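Zastcombe College, Hospitality Operations
Unit 9: Room status and the housekeeping report
Notes by Josué Xavier

A room's status is a code held at the front desk and changed by housekeeping. Occupied and vacant describe the guest side; dirty, clean and inspected describe the room side. A departure becomes vacant dirty at check-out and cannot be sold until it is vacant inspected.

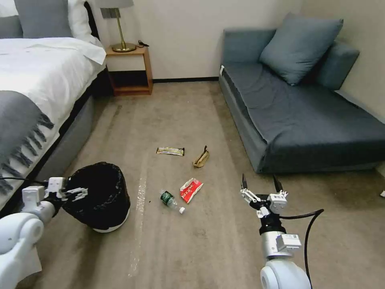 What is a discrepant room?
A room whose status at the desk differs from the one housekeeping reports. A "sleeper" is shown as occupied but found vacant; a "skipper" is the reverse of what the desk expects, a guest gone with the bill unpaid.

The housekeeping report is made twice a day. For a hotel of 200 rooms, 2 discrepancies on the morning report mean 1 per cent of stock is wrongly coded. Each is rechecked in person before the code is altered.
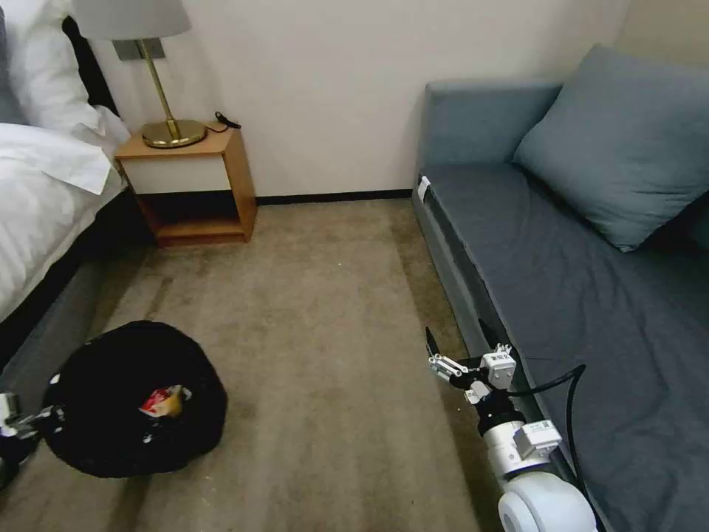

Who may change a room to inspected?
Only the floor supervisor or a deputy named on the rota. Room attendants may set clean but not inspected.

Out of order rooms are removed from stock and lower the number available for sale. Out of service rooms stay in stock. Moura (ch. 2) uses the terms differently; follow these notes in the October test.

Reading: Vasconcelos, section on night audit.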